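# Learning to write by hand again

Sunday, February 13, 2022

Since the beginning of this winter I write two pages by hand every evening, after dinner.

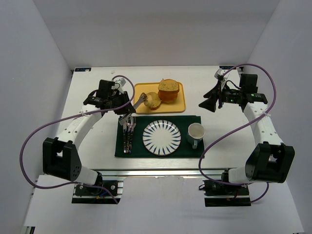

The idea came from my neighbor Amparo Rivadeneyra, who gave me a notebook she did not want anymore. I had not used a pen for more than a shopping list in many years. The first evening my hand hurt after half a page and I could not read my own letter "r". In my first language I was taught to join all the letters, and in English I never decided what to do, so now I have a mix of both. My "z" has a small line through the middle. My "t" is sometimes a cross and sometimes a hook.

I write about ordinary matters: the bus to Hurkider, the soup, a word I heard at the office and did not understand. Last week the word was "hunch". I like it very much and I have used it already in two emails.

With the pen I make fewer mistakes with articles than on the keyboard. Maybe it is only that I am slower. When I told this to Pieter Dlamini, he answered that he makes more mistakes, and he showed me a letter to his aunt with 19 corrections in it. We did not agree about ink either. He likes black, and I bought a dark green bottle in the small shop on Czarnecka street, which was too expensive but I am happy with it.

The notebook has 400 pages. If I continue like this it will be full before June, and then I need to find another one with the same paper, because the cheap one I tried lets the ink go through to the other side.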